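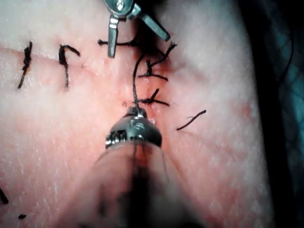 The skills lab at Gorkholm is a converted storeroom with a humming vent and the best stash of suture practice pads I've ever seen. The instructor who runs it has taught closures for 13 years, and she still lights up when someone gets a row of stitches to sit right.

"People come in wanting to go fast," she says. "I want to see three stitches that match. Give me three and I'm happy all afternoon!"

She starts everyone on the synthetic pads — pale, pinkish things with a reddened line down the middle to close. Her favorites come from Zasico, and she went through 159 of them last year. What does she like so much about them?

"They complain," she says, laughing. "Pull too hard and the edges bunch up, and you see it right away. A cheap pad lets you get away with murder."

Dark thread is a house rule. She tried a lighter color for a while and found herself squinting at every knot. With black, she can lean over a bench and tell who is rushing. Long, spiky tails don't bother her in the first week ("trim them later, get the knot down first"), but uneven spacing does.

The instrument sessions are on Wednesday, and they fill up quickly. Learners have to pass the thread between two metal tips without tugging on the last stitch, and she swears it's the most fun in the building. I tried it. My first knot took about 13 minutes and slid open when I let go of the tail, and I asked for another turn before she'd finished explaining why.

Used pads go in a drawer by the door, each one marked with a date. She pulled out her own first attempt, a crooked little row from her training days at Gerkthorpe, and held it up to the light.

"Look at that gap," she said. "You could park a car in it."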